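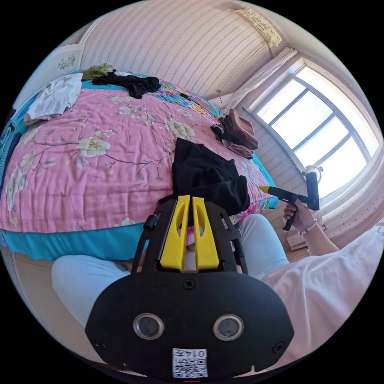
Can a Machine Fold the Laundry Yet?

I have been asking this question on this blog every March for a while now, and the answer keeps moving a little. Last year I wrote that a robot could wash your floor and nothing else. A few readers wrote in to say I was being unfair to dishwashers. They were right. A dishwasher is a robot by any sensible meaning of the word, and so is a washing machine. We stopped calling them that once they worked.

So this year I am sticking to the part of laundry that comes after the dryer. The clothes get dumped on a bed, somebody sorts them, folds them and puts them away. In my house in Trandville that takes me 20 minutes for a normal load, longer if there are fitted sheets.

What is on sale now

The closest thing to a product I have tried is the Hakach folding cabinet. The laundromat in Mundcombe has one by the back door. You clip each shirt to a rail at the front, it gets pulled inside, and a flat square comes out in a tray below. It does shirts and hand towels well. It does pants if they are not too long. It does not do socks, underwear, anything knitted and heavy, or anything for a small child.

I put 36 pieces through it one evening. The folds were neater than mine. But clipping the shirts on took me nearly as long as folding them at home would have, and I had to stand there the whole time. The machine has handed the hard part back to the customer. Finding the shoulders of a shirt in a heap and holding it up straight is the job. After that, a fold is a few straight lines.

Why the pile is harder than the fold

A box has the same shape wherever you set it down. A sweater has a new shape every time. It can be inside out, with one sleeve tucked in the neck and the other under a different sweater. A person sorts that out by feel, mostly without looking.

Color makes it worse for a camera. Black on black is the case I would use if I wanted to embarrass a robot. With a white shirt you get shadows along the creases, so there is something to go on. With a black knit top you get a dark lump, and the hem and the cuff look alike. Put it on a flowered bedspread and at least you can tell where the garment stops and the bed starts, but you still can't tell what you are holding.

Then there is the bed itself. It is soft, so whatever you press on sinks a bit. It is wide, so half the pile is a long reach away. Most lab videos I have watched use a hard table with one item on it, already flat. That is a fair place to start, but I don't know anyone whose laundry looks like that.

Two fingers turn out to be enough for more than I expected. A plain pinch grip, the kind that opens and closes and does nothing else, can lift a corner, drag a hem across and smooth a fold down with the side of the finger. Many of the programs now learn from people doing the chore with a gripper of that sort in each hand, so the person is limited to what the machine could do. I think this is a better idea than writing rules for sleeves. I tried it in a small way with two pairs of kitchen tongs. I could fold a T-shirt. I could not turn a sock right side out.

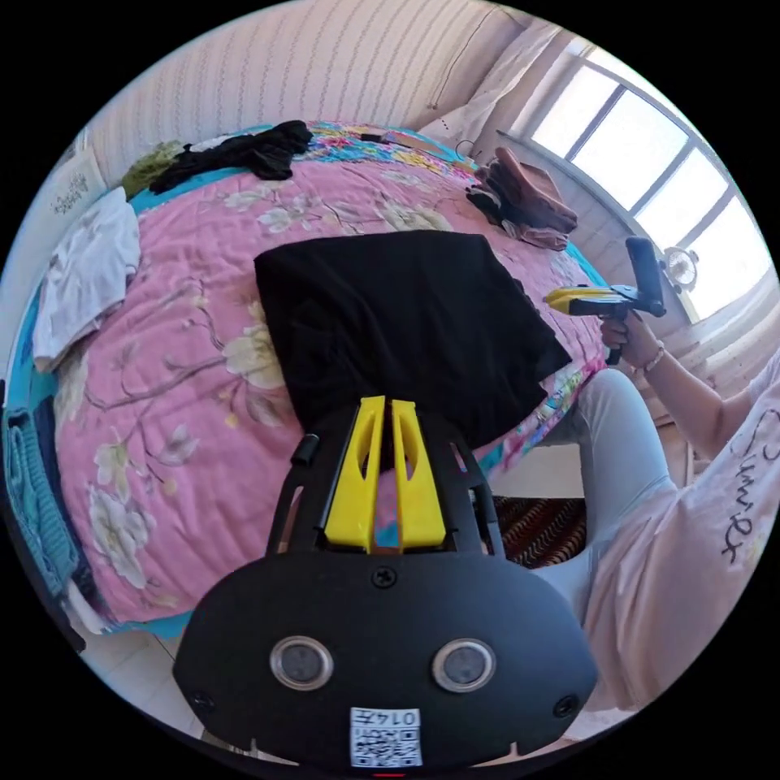

What it would cost

The Hakach cabinet is not sold to homes, so I can't compare it. The Liang bench arm is. A pair of them with grippers came to 1,524 dollars when I added up my cart, before shipping, and that gets you hardware with nothing to run on it. You would need a table, cameras, a decent computer and a lot of free evenings. I closed the tab.

The laundromat in Mundcombe will wash, dry and fold a bag for me if I leave it before 9 a.m. At my rate of laundry I would spend some 300 dollars a year there for the big loads only. People do that folding, at a long counter, and they do the socks too.

I bring up the price because I get mail asking when to buy. If you like tinkering, buy the arms whenever you want. If you want folded clothes, use the counter.
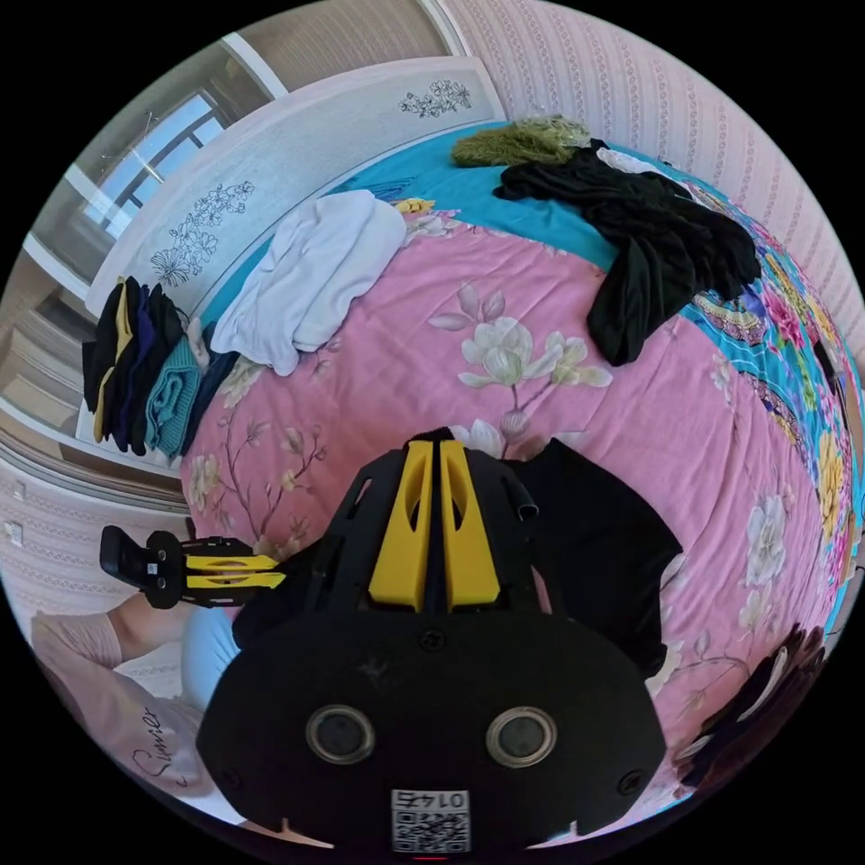
Page 2 of 2

Other chores, quickly

Floors: done, apart from stairs and cords. Mine still eats the fringe on the hall rug.

Windows: I borrowed a window robot and took it off the glass after one pane. It left the corners, and the corners were the dirty part.

Dishes: washing is solved, loading is not. I have seen a decent demonstration of an arm putting plates in a rack, one at a time, with the plates already rinsed and lined up.

Making a bed: I have not seen anything I would call close. A sheet has all the trouble of a shirt and it is bigger than the robot.

Hanging things up: harder than folding, I think. The hanger has to go in through the neck and both shoulders have to stay on while the whole thing swings.

Shop floors are ahead of houses on nearly all of this, and the reason is dull. A shop can pick one product and fix the lighting and the height of the table. The packing line where I used to work had a machine that bagged towels all day – same towel, same bag. Give it a bathrobe and the line stopped.

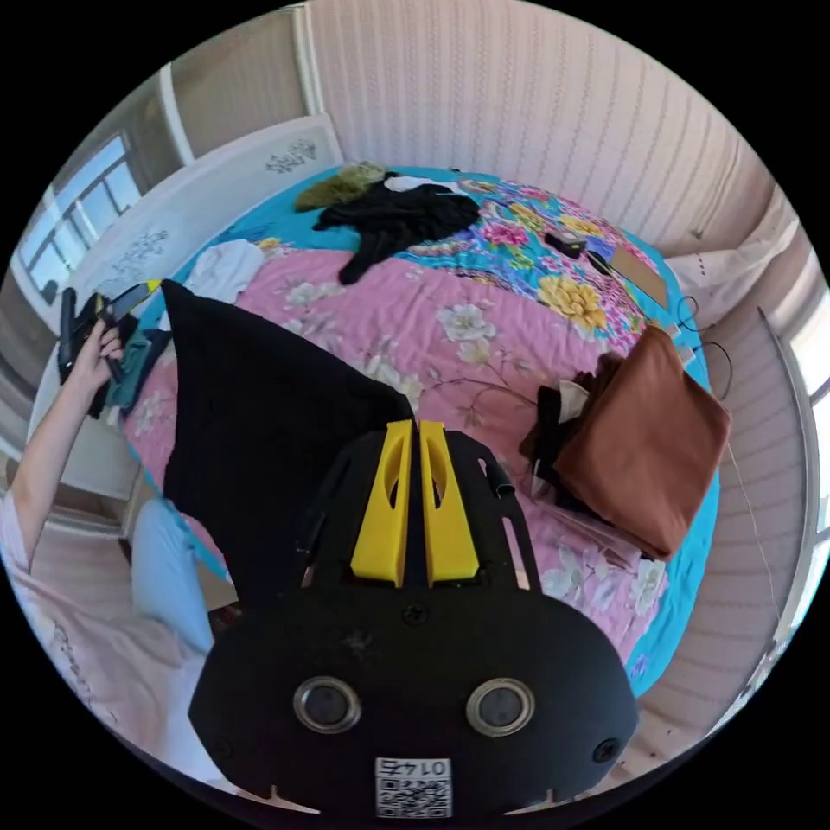 A home has no same towel. It has a sweater from one person, a furry thing from another, a pair of pants that could be either clean or worn once, and a decision to make about each. I notice that when I fold, a good share of the time goes to deciding. Does this get ironed? Is this going to the thrift store? Whose is it? I would not want a machine to guess at those, and I would be annoyed if it asked me every time.

My guess for next year is the same cabinet with a better clip, and more arms doing one shirt on one table, faster than now. I would be glad to see one start from a real heap, dark clothes included, and get to the bottom without help. If you have watched that happen in person, leave a comment and say how long it took. Videos are fine too, as long as they are not sped up.

Next post will be about the dryer vent, which I have put off twice.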